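装杯子这件事

8月28日搬完了最后一批东西,现在家里还剩一个角落没有收拾,就是放咖啡杯的那个角落。搬到Tovar以后我一直想写一篇关于外带杯的,拖着没写,趁这几天重新装袋、重新归类,把做法记下来,免得到了十一月又忘一遍。

先交代一下背景。我和Dulce Carrillo一起做咖啡外带,地方很小,没有堂食,客人都是提前说好来拿,或者我们送过去。做了两年,豆子换过几次,机器修过一次,花时间最多的却是杯子。杯子占地方,盖子会配错,袋子会破,洒出来的那一杯要重做,重做的那一杯没有人付钱。

杯子我们现在只用一种,牛皮纸色的,配黑色塑料盖。以前用过白色杯子,后来换掉了。白杯上只要沾一点咖啡渍就很明显,擦也擦不干净,递给人家的时候不好看。牛皮纸色的溅上一两滴不太看得出来。黑盖也是同样的道理。白盖的饮口旁边一圈棕色,看着像别人喝过的。

进货是从Zomard那边拿,一箱一箱地订。最早我图便宜,杯子在一家买,盖子在另一家买,口径写的都是80毫米,到手一试,盖子能扣上,但是有一小段扣不严。正着放没事,稍微一斜就从那一段往外渗。那一批盖子我试了好几种办法,用力按,转着按,先按一边再按另一边,都没用。最后那批盖子拿来装了种子和螺丝,杯子另外配了盖。从那以后杯和盖都在同一家买,贵一点就贵一点。

扣盖子我有固定的手法。饮口先转到和杯身接缝相对的那一侧,从饮口对面开始压,两个拇指沿着边往前推,听到一声响才算扣好。饮口不能对着接缝,纸杯接缝那里有一道很细的台阶,盖子在这一点上总是最容易漏,偏偏喝的时候又是往这边倾。这一点我是听Fulgencio Becerra讲的。他在Flirkurcombe开店,开得比我们久,第一次来我家喝咖啡,拿起杯子先转了半圈看接缝,然后把盖子揭下来重新扣了一遍。我当时有点不高兴,后来照着做,投诉确实少了。

扣好以后拿起来,捏着杯身上面三分之一的地方,轻轻晃一下,看盖子边上有没有出水。没有就可以装袋。

装袋是这次主要想说的。

我们试过纸袋,也试过塑料袋。纸袋好看,立得住,问题是天气冷的时候杯子外面有水汽,底下一软就危险了。有一次Dulce送一单去Berus那边,走到人家门口,袋底开了,两杯都在台阶上。塑料袋没有这个毛病,可是它软,没有底,杯子放进去自己站不住,提起来的时候袋子往中间收,杯子就跟着倒。

倒了会怎么样,我前几天专门拿空杯子试了一下。扣好盖,放进袋里,随手一搁。

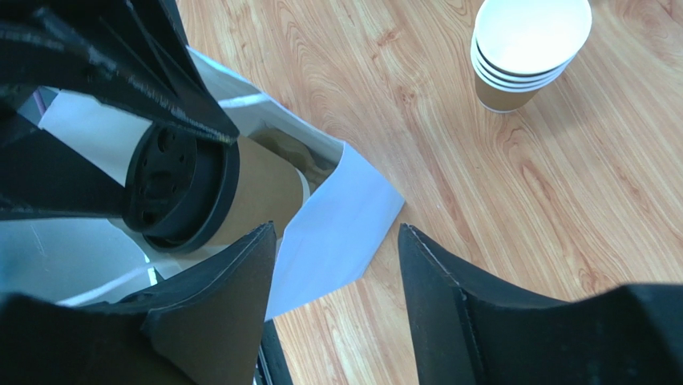 白色塑料袋,里面一只侧躺的牛皮纸杯,盖着黑盖。

单杯放塑料袋基本上就是这个结果。袋子越大越容易倒,杯子在里面有空间,它就要往空的地方去。我们之前买的袋子偏大,是想着一个尺寸什么都能装,省得备好几种。这个想法对点心盒没问题,对一杯咖啡就不合适。

盖子上的小孔也要说一下。外带盖多少都有孔,要透气,不然喝的时候出不来。平时立着放不碍事,杯子一躺下,水面就到了孔那里。车开得再稳,躺着的杯子也要漏。有人建议用胶纸把孔贴住,我们贴过一阵,贴是贴得住,问题在客人那头。撕的时候要用指甲抠,胶会留在盖子上,嘴唇碰到黏黏的。有一位客人很客气地跟我们说,下次能不能别贴了。后来改成用可以抽走的小塞棒,只给路远的单子用。

单杯现在的做法是这样的:先在杯子外面裹一张白纸,再放进袋子。纸是整张的包装纸,有点硬度,我以前买来包盘子的,搬家剩了很多。一张纸折一次,斜着绕杯身一圈,下面收窄一点,上面敞开,像卖花的人包花那样。裹完以后杯子周围等于多了一层支撑,装进袋子里纸会自己撑开,顶着袋壁,杯子晃的幅度小很多。

裹的时候不要太紧。太紧了纸和杯子贴成一体,起不到撑的作用,客人拿出来也麻烦,一扯纸,杯子跟着翻。松一点,手伸进去就能把杯子提出来。纸的下沿最好往杯底折进去一点,折得不整齐没关系,只要别让杯底直接悬在外面。

Dulce不喜欢裹纸,她嫌慢。她的办法是拿杯托,硬纸板压出来的那种,一个杯子也放进四格的杯托里,剩下三格空着。稳是稳,成本我算过,一单多出来的钱够买好几张纸。两个人争了几次,最后定下来:两杯以上用杯托,单杯裹纸。她包单杯的时候还是会偷偷用杯托,我看库存看得出来。

纸杯的存放也重新弄了。杯子到货的时候是一长条一长条套着的,外面有塑料薄膜。我以前一次把薄膜全拆了,拿起来方便,结果放在最外面那只杯子总是落灰,每天早上先扔掉一只。现在薄膜只剪开一头,杯口朝下,用多少抽多少,晚上把口子折回去夹住。

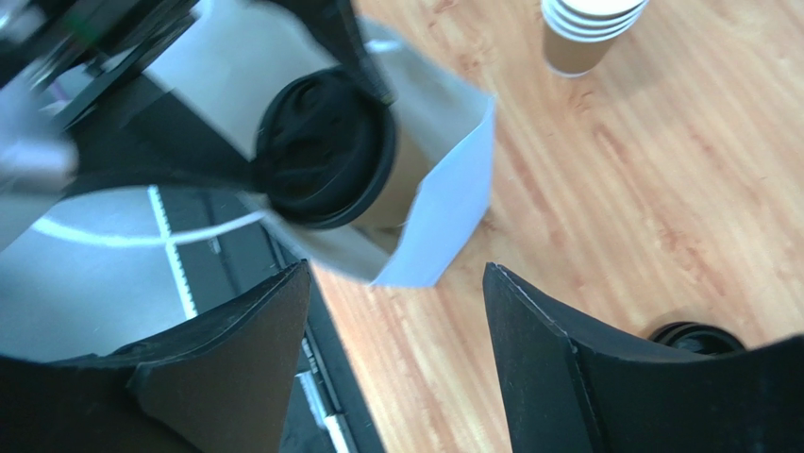
抽杯子还有一个小毛病,就是套得太紧,一抽带出来两只,忙的时候没发现,直接往里倒,客人拿到手觉得这杯怎么这么厚。有人以为是我们特意加了一层隔热,还夸过。其实是浪费。要分开的话,不要硬拔,拇指在卷边下面轻轻顶一下,转一点点,就松了。硬拔容易把卷边捏扁,卷边一扁,盖子又扣不严了,又回到前面那个问题。

所以抽出来的杯子我都会看一眼杯口。圆的就用,有折痕的放到一边,不给客人,自己喝水或者称豆子用。一条杯子里压坏的通常是两头那几只,中间的都好。收货的时候如果箱角瘪了,先开那个角,坏的多半在里面。

盖子比杯子难管。杯子叠起来是一根柱子,倒了也还是一根柱子,盖子一散就到处都是,滚得还远。我们原来把盖子放在一个浅盘里,谁拿谁顺手,掉一两个在地上是常事。掉了的不能再用,洗也不划算。我现在把盖子立着放进一个窄盒子,像放唱片一样,正面都朝一个方向,伸手抽一片就行。窄盒子是从旧厨房拿来的,原来放的是保鲜膜,长度正好,宽度要往里垫一块硬纸板。

一箱杯子开了以后,我会在箱子侧面写上开箱的时间,盖子的箱子也写,两个箱子尽量同时开。理论上杯子和盖子应该一起用完,实际上盖子总是先没。掉地上的,扣坏的,客人多要一个的,都是盖子。现在订货的时候,每订100只杯子就多备5个盖子,这样下来差不多能对上。

说到搬家。搬过来之前我把所有杯子都装在衣服箱子里,以为软的东西垫着保险,结果一箱子衣服都是纸杯的味道,杯子也有衣柜的味道。带味道的杯子倒热水进去特别明显,那一批全部拿来育苗了。纸杯吸味道很厉害,不能跟洗衣粉、香皂、香料放在一起,也不要跟咖啡豆放在一起,豆子的油味时间长了也会变得不好闻。现在放杯子的柜子里只有杯子、盖子、白纸、袋子这些东西,连抹布都不放。

新地方的柜子比原来浅,整条的杯子竖着放不进去,横着放又滚。我在柜子底下用两根木条钉了个槽,横着卡进去,不漂亮,能用。木条是拆旧床架留下来的,锯的时候没量好,有一根短了一截,前面垫了个瓶塞。Dulce说过几天找人重做,我估计就一直这样了。

袋子也一起换了。大袋子剩下的先用来装点心,用完不再买。新订的一种窄一些,带提手,底边有折,撑开以后有一点平底。样品已经到了,装一只裹好纸的杯子,提起来走了一圈楼梯,没有倒。装两只就太挤,盖子边会互相顶着,提久了有一只的盖子会翘。两只还是老老实实用杯托,外面再套大袋。

顺便记一下装的顺序,Dulce每次都问。先把袋子撑开放平,手掌在里面压一下底,再放裹好的杯子,饮口朝向提手那一侧。糖和搅拌棒放在纸外面、袋子里面,不要塞进纸和杯子中间,热气会把糖包弄潮。收据放最上面。提手打不打结看路程,走路来拿的不打,开车的打一个活结,结要打在杯盖上方一点的位置,压得太低会把杯子往下勒歪。

冷饮又是另外一套,用的是透明杯,盖子是圆拱形的,上面的办法大部分用不上。冷饮杯外壁出水,白纸一会儿就湿了,贴在杯子上揭不下来。夏天那阵子我也裹过,客人手里一把湿纸浆。冷饮我现在什么也不裹,袋底垫一层吸水的厨房纸,能快点送到就快点送到。

客人把杯子拿回来的情况也有。有几位住得近的,喝完了洗干净带回来,问能不能再用。纸杯洗过一次内壁就起毛,我们收下,但不会再装咖啡。后来跟他们说可以带自己的杯子来,少收一点钱,现在有人带保温杯,有人带家里的玻璃果酱瓶。果酱瓶口小,奶泡倒不好看,不过盖子拧得很紧,从来没漏过。

Fulgencio上次过来,看了我裹纸的办法,说他那边人手不够,一杯一杯裹是不可能的。他的店一个早上要出的量,我们一整天也没有。他用的是一种带卡口的纸板套,折好直接套在杯子外面,底下有两个小翼撑着。他给我留了几个,我拆开一个量了尺寸,打算用剩下的硬纸箱自己剪剪看。剪了两个,第一个翼太短,第二个卡口开反了。

纸快用完之前应该能弄出一个能用的。白纸还剩大半卷,不急。袋子的货下个星期到,到了先把柜子最上面那层腾出来。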